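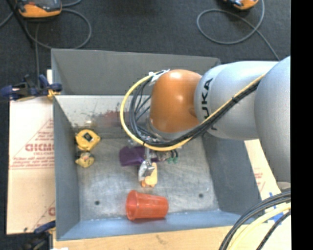

7. Faults during bin picking

7.1 Cable loop caught or pulled tight

This section is for the operator of the Jarkau picking cell. It describes what to do when the arm stops over the bin with the message "Path load too high, axis 6", or when you see that the cables at the wrist are under tension. Please read the section completely before you touch the arm.

The yellow cable and the black cable bundle run together along the arm and make a loop beside the orange wrist joint. The loop is necessary. It gives the wrist enough free cable to turn in both directions. If the loop becomes too small, the cables pull on the wrist and the controller measures this as a load. If the loop becomes too large, it can hang lower than the gripper and catch on a clamp or on the rim of the bin.

At the Drurkmont site this fault came 4 times in June, each time when the gripper went for an object close to the side wall. In one of these cases the operator pressed Reset three times without looking at the cables, and a connector was torn out at the wrist. The instructions below were changed after this event.

CAUTION: Do not press Reset before the cables are checked. After Reset the arm tries to finish the last movement, also if a cable is caught.

CAUTION: Never put your hand into the bin while the drives are on. The gripper can close without warning.

To free the cables:

1. Press the emergency stop. Wait 15 seconds until the brakes are closed and the lamp on the controller is steady red.

2. Look from which side the loop is held. Do not pull yet.

3. If the gripper holds an object, put one hand under the object and open the gripper with the manual valve. Lay the object on the floor of the bin, away from the walls.

4. Lift the loop over the clamp or the rim with two fingers. If it does not come free easily, go to step 5. If it is free, continue with step 6.

5. Release the emergency stop, select Manual mode at the slowest speed and turn axis 6 back in small steps towards zero. Keep both hands on the handheld unit. When the tension is gone, press the emergency stop again, wait for the steady red lamp and repeat step 4.

6. Check the outside of all cables with your fingers, from the wrist back to the first tie. Any cut, flat place or sharp bend means that the cable must be changed. See section 9.

7. Check the connectors at the wrist. They must not move when you push them lightly to the side.

8. Check that the tie on the straight part of the bundle has not slipped. If it has slipped, move it back to the mark and close it again. Do not make it so tight that the cables are pressed together.

9. Release the emergency stop, press Reset and move the arm to the Home position in Manual mode. Watch the loop during the whole movement.

10. Make one test pick at low speed with a soft object in the middle of the bin. If the message does not come back, you can return to Automatic mode.

Note: Toys, cups and other light objects often roll against a wall after a failed pick. If the camera program chooses the same object again and again, stop the cell and move the object by hand. Repeated picks at the wall are hard work for the cables.

Note: The clamps that hold the bin must have their handles turned outwards. A handle which stands over the rim is the most usual place for the loop to catch. Check this each time the bin was taken out for cleaning.

7.2 Setting the size of the loop

The loop is set correctly if axis 6 can turn to both end positions and the cables neither become straight nor touch the gripper fingers. Check it every 600 operating hours, and after every change of gripper. The cable set with order name Elport must be replaced after 4,000 hours, also when no damage can be seen.

Write the date, the position of the arm and the object that was picked into the fault book. If the same fault comes again on the same day, leave the cell switched off and call service.

Text of this section revised 26 Nov 2022.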